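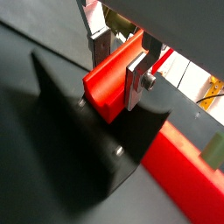 Clostby Infant School: Parents and Staff Forum
Minutes of the summer meeting, held online on 2020-08-06, starting at half past six

Welcome and apologies
The head welcomed everybody and thanked them warmly for giving up a light summer evening, especially those who were joining from holiday with a patchy signal and, in one case, from a parked car. Apologies had come in from two Year 1 parents and from the school nurse. There were a few minutes of everyone telling everyone else that they were on mute, and then we got going.

Minutes of the last meeting
Agreed as a true record, with one small change. Under "Reading at home" it should have said that books may be kept for nine days, and the line about a week and a half should come out. The office will put the corrected copy on the school website.

Settling in our new Reception children
This took up the largest part of the evening, and rightly so. The Reception teacher explained that none of the usual visits had gone ahead in the summer term, so a good many of our new children have not yet set foot in the building. She has put together a small picture book showing the front door, the pegs, the toilets, the carpet and the dinner hall, with one short sentence on each page, and she would love families to read it at bedtime over the next few weeks. A mum asked whether it could be sent in larger print, and it certainly can; please just ring the office.

Children will start in small groups and stay for the morning only during their first week. There was a long and very kind conversation about those who may find the parting hard. One dad told us that his elder boy had managed far better once he was allowed to carry something of his mum's in his pocket, and it was agreed that a small comfort item from home will be welcome, provided that it is named and can be wiped clean. The teacher will also telephone each family before term begins, and the calls may last up to 40 minutes where a child has extra needs or where parents simply have a lot they would like to say. It was stressed that no worry is too small to mention.

Parents of children with a speech and language plan asked if the same adult would be with their child each morning. The head said that this was the intention for the whole of the autumn term, and that if it had to change for any reason the family would hear about it beforehand from the school, and wouldn't have to find out at the gate.
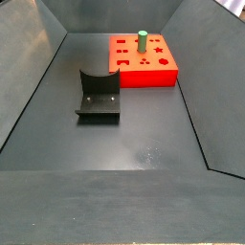

The quiet room
The inclusion lead gave us a lovely, full account of where we have got to with the quiet room at the end of the Duruswood corridor. The walls have been painted a soft green, the buzzing light has been replaced, and the low shelves are in. We have £406 left in the fund. After some friendly back and forth it was agreed to spend it on floor cushions and a heavy curtain for the window side, and to leave the question of a tent until we have seen how the children use the space.

A parent wondered whether the room might come to be seen as the place where children are sent when they have misbehaved. Several people were glad this had been raised. The inclusion lead said firmly that it would never be used in that way, and that any child may ask to go there by handing over a green card. She will write a page about the cards for the September newsletter.

Trying out Yook
Staff have been looking at Yook, the picture message book that goes between home and school. Around 17 families have said they would like to try it. It will run alongside the ordinary contact book for now, so please don't throw the old one away! Training for parents will be online, in the evening, and will be repeated one morning for those who work late.

Woodland mornings
Zotovmont Woods have kindly offered us our usual clearing again. Wheelchair access along the lower path was discussed at some length, and the head will walk the route before anything is promised.

Actions
Office: corrected minutes on the website; large print copies on request.
Reception teacher: telephone calls to new families.
Inclusion lead: order cushions and curtain; newsletter page.
Head: walk the lower path at Zotovmont.

Next meeting
November, date to be confirmed, and in the hall if we are allowed. The meeting closed at ten past eight with thanks to all.

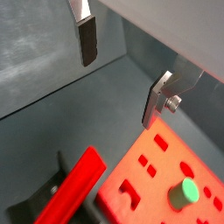

Silver finger with its black rubber pad, and the knurled knob on the bracket to the right.

Shared 9 times
3 comments

Reception parent: Thank you for such full notes, I lost my connection halfway through the bit about the phone calls. Does the comfort item stay in the bag or can she hold it on the carpet?

School office: She can hold it on the carpet, and we'll help her find a safe place for it at dinner time.

Year 2 parent: So pleased about the curtain. The sun comes straight in on that side after lunch and my son really struggles with it. Happy to put the rail up if nobody else has offered.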